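About Us

Hi! I'm Yasaman Abbasi, and if you've bought a phone case from Kostside, there's a very good chance I had my hands on it before you did. I started this shop and I still do most of the checking and a lot of the packing, so when somebody at a party asks what I do, I say "phone cases" and then wait to see if they want to hear more. (They usually have a cracked one in their pocket, so they usually do.)

We're a small shop. We sell cases, mostly clear and tinted ones, plus a few soft solid colors when we find a maker we like. We don't do glitter, we don't do cases with ears, and we don't print your dog on anything. I love your dog. There are lots of shops that will print your dog.

How it started

I used to work the repair counter at a place called Menzies Phone & Key, which was exactly what it sounds like. Half the day was screens and batteries, the other half was cutting spare keys for people who'd locked themselves out. I got pretty good at both, but what I noticed was the cases. People would come in with a brand new phone in a case that didn't fit it. The buttons were stiff, or the charging cable wouldn't go all the way in, or the rim sat so low that the glass hit the table every time they put it down. And they'd just been living with it for months!

So I started keeping a box of good ones behind the counter. I'd order a few from different makers, try them on the phones we had in for repair, and send back whatever was bad. The box turned into a shelf. Then my boss retired and the counter closed, and I asked if I could take the shelf with me. He said yes and threw in the stool.

The website went up on 24 July 2022 with 57 cases listed, every one of them photographed by me on my kitchen windowsill. I got two orders the first day. One of them was my aunt.

What we look for in a case

I could go on about this for hours, and my family will tell you I have. A case is a pretty simple object, so when something's off, you feel it every single time you pick up your phone.

First I look at the rim. I want it raised enough that the screen isn't touching the table when you put the phone face down, all the way around, corners included. Some makers give you a nice tall edge on the long sides and then it dips right at the corners, where phones land. Those go back.

Then the cutouts. The camera opening gets the most attention from me, because if it's a hair too small or a bit off center you can get a smudge of plastic in the edge of your photos, and you'll blame the phone. I like a big, generous opening with a clean inside edge. I run my finger around it and if it catches, I want to know why.

I also like to lay cases down flat on something white before anything goes in the mail. Tinted plastic hides a lot when you hold it up in your hand. Put it on a white surface and you can see how the color goes, whether it's patchy, whether there's a scratch running across the back.

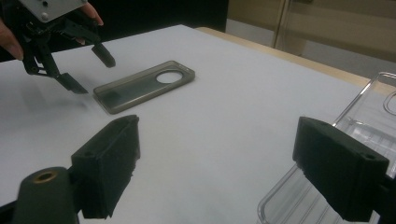 Smoke gray is the one I'm fussiest about, and it's also the one I carry myself. It's dark enough that the back of your phone doesn't look like a fingerprint collection by lunchtime, but you can still see the color you paid for. A lot of so-called smoke cases are really just black, and some have a purple cast that you only notice when you get them home next to a real gray. I order samples of every new batch and put them side by side with the old ones. If they don't match close enough, we either list it as a separate color or skip it.

And last, the buttons. They should click. That's my whole speech on buttons.

Who's here

Mostly me, as you've probably gathered. I pick the makers, write the product pages, answer the emails, and argue with the label printer.

Niall Buchanan came on the November after we opened, when I had orders stacked up on the ironing board and hadn't ironed anything in weeks. He'd been doing stock for a sporting goods warehouse and he took one look at my system (colored sticky notes, a muffin tin) and asked very politely if he could change it. He did the shelving, the bin labels, and the returns process, and he's the reason your order goes out with the right model in it. He's also the one who picked our mailers. They're paper, they're flat, they fit in most mailboxes, and they close without tape.

The muffin tin is still around. It holds SIM tools now.

Our two lines

We carry odds and ends from several makers, but there are two lines we have made for us.

Juker is the soft one. It's flexible, it goes on and comes off without a fight, and it's what I'd hand to anyone who takes their case off a lot to clean it. It comes in clear, smoke, and a sort of foggy green that I talked Niall into.

Paron is stiffer, with a hard back and a softer edge. It's a little thicker in the pocket. If you drop your phone all the time (you know who you are) get this one. It takes a bit of a push to get on the first time, so start with the camera corner and work your way around. Please don't start at the bottom. I get emails.

Between the two lines and everything else, we cover 82 phone models right now, and some of those are pretty old. That's on purpose. If your phone is working fine and you still like it, you should be able to buy a case for it without digging through a clearance bin. When we can't get more of something, I leave the page up with a note so you're not left guessing, and you can put your email in to hear if it comes back.

Things people ask me

Will a clear case turn yellow? Eventually, probably, if it's the soft kind. Sunlight and warm hands do it. Tinted ones age too, it's just a lot harder to see. I'd much prefer you know that before you buy than write me a sad email a year later.

How do I clean it? Take it off the phone first. Warm water, a drop of dish soap, an old toothbrush around the camera opening and along the inside of the rim where the lint lives. Let it dry all the way before it goes back on. Don't use anything with bleach in it.

What if I ordered the wrong model? It happens constantly, the names are all one letter apart. Send us a note and we'll swap it. You have 67 days, a number Niall and I landed on after he said sixty and I said seventy-five and we bargained over a sandwich. The case should still be in decent shape, but you don't need to keep the packaging.

Can I come by? We don't have a storefront, sorry! We have a workroom with two tables, a lot of shelves, and one good chair. If you're local and you'd like to pick up an order to save on shipping, pick the "local pickup" option and we'll write you back with a time.

Do you buy back old cases? No, but if you have an old soft case from us that you're done with, you can drop it in with a return and we'll put it in with our scrap for recycling.

Getting in touch

The contact form goes straight to me. I answer in the mornings, with coffee, and I try to get through all of it before I start packing. If you're not sure which phone you have, go into your settings and find the model number, then paste it into the message and I'll tell you what fits. If you have an opinion about the foggy green, send that too. Niall is keeping score and I'm currently ahead.

Thanks for stopping in,
Yasaman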